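Compression stockings and a long flight with peripheral artery disease

Print this page | E-mail this page

Yaw Atinga

Hello everybody, and thank you in advance for reading, because I know I go on a bit. My mother was told in the winter that she has peripheral artery disease in her left leg. She is doing well, walks every morning after breakfast and has given up the cigarettes (we are so proud of her!). On 12th April she flies out to see my sister, and it is a long one, with a change of planes in the middle. A neighbor kindly gave her a pair of Laryea compression stockings, the tight knee-high kind, and told her that everyone with bad legs should wear them on a plane. My mother put them on for an afternoon and said her foot felt cold and achy, and she took them off again. Now she wonders if she ought to push through and get used to them. Her next appointment at the vascular clinic isn't until after she gets back. Has anyone been through this? I'd also love to hear how you managed the airport walking, as her calf starts to cramp after around 600 feet.

Akua Gyamfi

Hi Yaw, and what a good son you are to ask. Please have her leave those stockings in the drawer until somebody at the clinic has looked at her leg! I went through the very same mix-up with my husband. Compression stockings are mostly meant for vein trouble, where the blood has a hard time getting back up. With artery trouble the blood is already having a hard time getting down to the foot, and squeezing the leg can make that worse. Some people with mild disease are allowed a light pair, but that depends on the pressure readings they take at the ankle and arm, so it's really not something a neighbor can decide (bless her, she meant well). 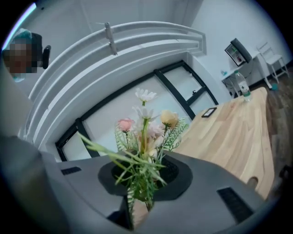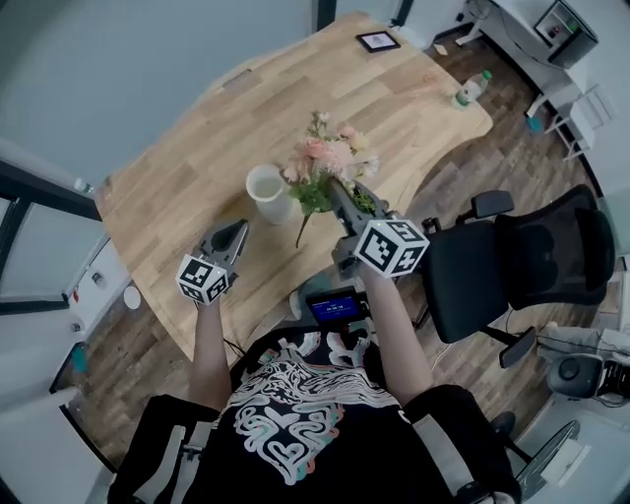 Flowers in both.

You don't have to wait for the appointment, either. Call the clinic and ask for the nurse line, tell them the travel date and exactly what she felt in the foot. Ours called back the same afternoon. And if her foot ever turns pale or blue, goes numb, or hurts badly while she is just sitting still, that's an emergency and not a thing to wait on.

As for the airport, book the wheelchair help when you call the airline, even if she says she doesn't need it. My husband grumbled the whole way to the counter and then enjoyed himself so much he waved at people. Our gate was number 60, at the far end of everything, and he would have had to stop 6 times. On the plane he had an aisle seat, wore his roomy old shoes, and got up for a little stroll whenever the cart wasn't in the way. Keep her pills in the carry-on, in the bottles they came in. I hope she has a lovely visit with your sister!

zorken191

my dad wore them on every flight and was fine. he had varicose veins though, so maybe not the same thing. drink water

Yaw Atinga

Thank you both. I called this morning and left a message with the nurse, and the stockings are back in their box. Mother says she will take the wheelchair if she can hold her own handbag.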